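PACKAGING MATERIALS II
Handout 6: Reading a single-serve water bottle
Instructor: Birthe Vídalín

1. Closure
Screw caps are injection or compression molded. Record the color, then the removal torque. Open samples are logged separately from sealed ones.

2. Shoulder and ribs
A thin PET wall has little stiffness of its own. Horizontal ribs resist paneling when internal pressure drops and give the hand something to hold. They do very little for top load, which is carried by the shoulder angle and the wall thickness.

3. Label panel
The wraparound label sits at the middle of the body. Measure its height at two points and note any skew. Text size is checked at arm's length first, then with the loupe.

4. Base
A petaloid base has feet formed around a raised center. It was developed for carbonated drinks and is also used for still water. Check that all feet touch the plate.

5. Fill level
Read at eye level against a plain background, bottle upright on a flat white surface. The line is the bottom of the meniscus. Top-load samples are conditioned at 200 N, then loaded to 400 N on the Landard press. Sheets go to Segundo Sánchez by Tuesday, March 19, 2019.

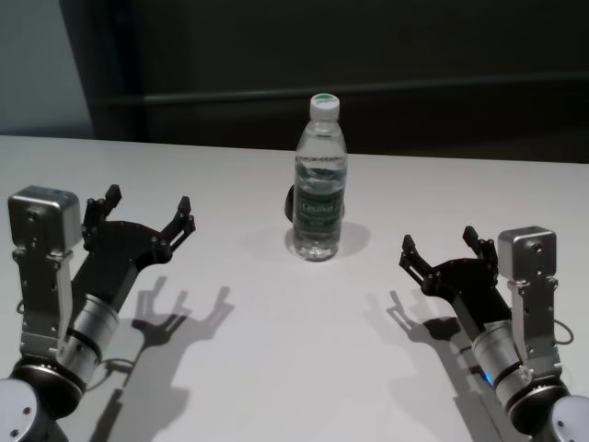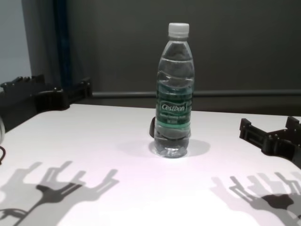

Fig. 6.1 and 6.2. Clear bottle with white screw cap and green mid-body label, upright on a white tabletop.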